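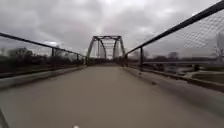
MEETING MINUTES

June
Posted by Dagný Vigfúsdóttir, recording secretary

Moten River Trail Association
Regular monthly meeting, Grirnum Township Hall, lower room

Present: Arben Zupan (chair), Dagný Vigfúsdóttir, Mieczysław Ziółkowski, Grethe Hjaltested. Dörte Tiedemann joined by phone and was on the line until the end of item 6. Several members of the public attended. The sign-in sheet is kept with the paper copy.

The meeting was called to order at 6:35 p.m.

1. Agenda

Grethe asked to move the mowing contract ahead of the bridge approach, as the contractor was present and had to leave early. Agreed. Numbering below follows the order in which items were taken.

2. Minutes of the May meeting

One correction. Under "Parking," the May minutes say the gravel lot at Østergaard Road would close for grading. It is the upper half of the lot only. The lower half stays open. Approved as corrected. Moved Ziółkowski, second Hjaltested.

3. Money

Mieczysław reported a balance of $1,915 in the general account after the insurance payment cleared. The sign fund is kept separately and did not change this month. The refund from the portable toilet company has still not arrived. He has called twice and will now write to them.

A member asked whether the trail map could be sold at the hardware store again. Mieczysław said the store is willing but wants the maps folded. The last batch was delivered flat and they curled in the rack. Grethe has the rest of that batch in her garage and will see what shape they are in.

Report accepted.

4. Mowing contract

The contractor, Stumeo Grounds, asked to change from mowing every two weeks to mowing on call. Their reason is that the north section grows slowly after it dries out and the crew has been driving out to cut very little. The south section, along the creek, has the opposite problem.

Discussion was long. Dörte was against a full on-call arrangement. Two summers ago the trail was left until people complained, and by then the grass had fallen over the edges and had to be raked by hand. Arben suggested keeping the fixed schedule for the south section and going on call for the north section only. The contractor said he could work with that if one person makes the calls and he does not hear from four different people.

Moved by Tiedemann: keep the two-week schedule from the Østergaard Road lot south; north section on call, with Grethe as the only contact. Second Ziółkowski. Carried.

The contractor also mentioned a wasp nest under the bench at the second overlook. Grethe will put tape on the bench and phone the township.

5. Bridge approach and signs

The county has told us it will repaint the line at the south approach to the bridge and wants to know if we have any sign requests to go in at the same time. Arben passed around the letter.

Requests collected at the meeting:

- A "walk bikes when crowded" sign. Grethe said the wording is weak and riders will decide for themselves what crowded means. Left as a request, wording to be worked out.
- A sign facing north that tells people how far it is to the next water. Visitors ask this more than anything else.
- Moving the dog leash sign. It is now behind a sumac and can't be read in leaf.

Dörte asked if we could request a bench at the approach. Arben said the county would treat that as a separate application and he does not want to hold up the signs. The bench will go on the July agenda.

A resident of Mill Lane said that cyclists come off the bridge fast toward the lane crossing in the evening. She would like a stop sign for the trail. Arben explained that the lane belongs to the township and the trail to the county, so both would have to agree. He will ask each of them who makes the first move. The resident said she had been told the same thing last year. Arben said he would report back in July either way, and asked that it be minuted.

Action: Arben to send the sign list to the county before the end of June.

6. Summer walk

The evening walk will go ahead. Start 7:00 p.m. at the Østergaard Road lot, out across the bridge and back, with lemonade at the lot afterward. Last year's walk started at 6:00 and people with jobs in town could not make it.

Route: Mieczysław would like to carry on past the bridge to the old lime kiln. Grethe thinks that is too far for families with strollers, and the kiln path is rough. Agreed that the main group turns back at the far end of the bridge and that Mieczysław can take anyone who wants to continue. They should bring a flashlight.

Flyers: 200 to be printed at the library, same rate as before. Dagný will do the layout. Dörte will take copies to the school, the clinic and both churches. The flyer should say "rain or shine" this time, after the confusion last year when half the people stayed home on account of a sprinkle.

Cups: we have 33 left over in the cupboard. Dagný to buy more.

Dörte left the call.

7. Wildflower strip

Grethe gave an update. The strip by the lot was seeded in April and has come up patchy. The end nearest the road is mostly thistle. She has had advice to cut the whole strip once in midsummer and let it come back, and would like to try it. Mieczysław asked whether people would complain that we had mowed the flowers. Grethe said they would, and that she will put up a small notice. No motion needed.

8. Correspondence

- A letter of thanks from the fourth grade class that used the trail for its nature day, with drawings. The drawings will be pinned up in the hall.
- An email asking if electric bikes are allowed. Dagný has replied with the county rule.
- An email about a lost blue glove. No glove has been handed in.
- A request from a running club to mark kilometers on the pavement with chalk. Allowed, chalk only, no paint.

9. Public comment

A member asked for the gate at the north end to be oiled. Mieczysław will do it.

Another member said the new trash can at the lot is too small and too close to the picnic table. It is full by evening on busy days and draws yellowjackets. Arben asked if it could be moved before the walk. It is bolted to a slab, so the township would have to do it. Dagný to ask when she calls about the hall key.

A visitor asked how to become a member. Forms are on the shelf by the door.

10. Next meeting

July, same room, 6:30 p.m. Items carried over: bench at the bridge approach, stop sign at Mill Lane, toilet refund, sign wording.

Adjourned at 8:20 p.m.

Respectfully submitted,
Dagný Vigfúsdóttir

Recent items

May minutes (corrected)
April minutes
Trail map, folded version: order form
Evening walk: route and parking
Østergaard Road lot: upper half closed for grading
Membership form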